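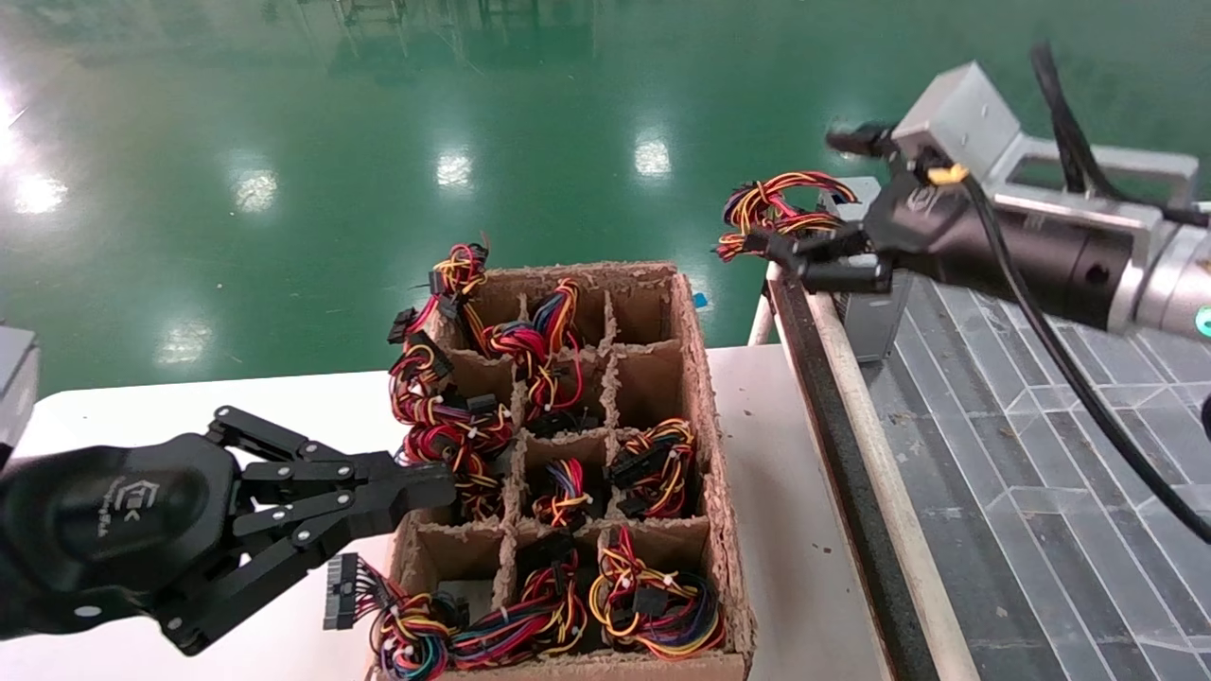 Dérive de l'ouverture de pince gauche pendant l'enregistrement des démonstrations en téléopération, poste de tri des faisceaux, cellule Prunau. Constatée par Tiziana Ferri en cours de série, reproduite ensuite par moi sur la même tâche : prélever un faisceau dans le casier en carton, le présenter au-dessus du convoyeur, déposer. Le bras droit suit la consigne sans écart visible, y compris avec un faisceau rouge, jaune et orange serré en l'air dans la pince parallèle. Côté gauche, les doigts articulés sont ouverts à côté de la paroi du carton, près des fils qui débordent au coin, et c'est dans cette configuration que la consigne de fermeture arrive en retard ou n'arrive pas.

Ticket : 2315
Ouvert par : Corina Mocanu
Assigné à : Pavithra Unnithan
Composant : téléopération / pince gauche
Priorité : haute
Statut : résolu, en surveillance

Symptôme
L'opératrice ferme la gâchette gauche. La position demandée est bien écrite dans le journal maître, mais la pince reste ouverte jusqu'à 400 ms. Dans certains épisodes elle ne se ferme pas du tout et l'opératrice doit relâcher puis resserrer. Les démonstrations concernées sont inutilisables pour l'apprentissage : l'action enregistrée et l'état mesuré ne correspondent plus.

Environnement
Passerelle Avram, version de production. Serveur d'enregistrement Saltby. Épisodes enregistrés en août, 195 au total pour cette tâche.

Journal

09:10 – C. Mocanu
Redémarrage de la passerelle. Aucun changement. Échange des deux manettes maîtres : le retard reste à gauche. La manette est donc hors de cause.

09:45 – C. Mocanu
Guidage manuel du bras gauche, moteurs en compensation de gravité, pince commandée depuis la console locale. Fermeture immédiate à chaque essai. Le défaut n'apparaît qu'en téléopération.

10:30 – P. Unnithan
Pouvez-vous joindre les horodatages bruts des deux canaux, maître et esclave, pour un épisode sain et un épisode en défaut ? Pas la version rééchantillonnée, elle masque le retard.

10:50 – C. Mocanu
Joints. Épisode sain pris sur un faisceau posé dans une case du milieu, épisode en défaut sur celui du coin avant gauche, large connecteur noir multibroche.

11:35 – P. Unnithan
Le retard coïncide avec l'activation du limiteur de force. Quand l'effort estimé au poignet dépasse le seuil, la passerelle met les consignes de pince en file d'attente jusqu'au retour sous le seuil. Le poignet touche-t-il le carton à l'approche ?

11:50 – T. Ferri
Par moments oui, avec les fils. Pour prendre le connecteur qui sort au coin, j'arrive par le côté et les doigts frottent contre la paroi. Je ne le sens pas dans la manette, le retour d'effort est coupé sur ce poste.

13:20 – P. Unnithan
Cohérent. Le seuil du bras gauche vaut 3 N, valeur par défaut du profil Corkton. Le bras droit utilise un autre profil, la file d'attente n'y est pas active. Essai proposé : désactiver la file sur le canal pince gauche et conserver le limiteur sur les axes du bras.

14:05 – C. Mocanu
Appliqué. Même approche par le côté, contact volontaire avec la paroi. La pince se ferme sans retard mesurable. Limiteur du bras toujours actif, arrêt vérifié à la main.

14:40 – R. Gatti
Que fait-on des épisodes déjà enregistrés ? L'entraînement est planifié pour ce soir.

14:55 – P. Unnithan
À filtrer sur l'indicateur gripper_queue_active. Tout épisode où il passe à 1 est à exclure. Ne pas tenter de recaler les actions après coup, la file ne vide pas les consignes à cadence constante.

16:15 – C. Mocanu
Filtre passé, épisodes marqués et déplacés hors du jeu d'entraînement. Rosalba Gatti a reporté le lancement.

Actions restantes
Aligner les profils gauche et droit (I. Preda).
Réactiver le retour d'effort sur les manettes, à faible gain (P. Unnithan).
Refaire les démonstrations exclues, approche par le côté comprise – il faut garder ce cas dans le jeu (T. Ferri).
Ajouter une alerte à l'écran quand la file d'attente est active pendant un enregistrement (I. Preda).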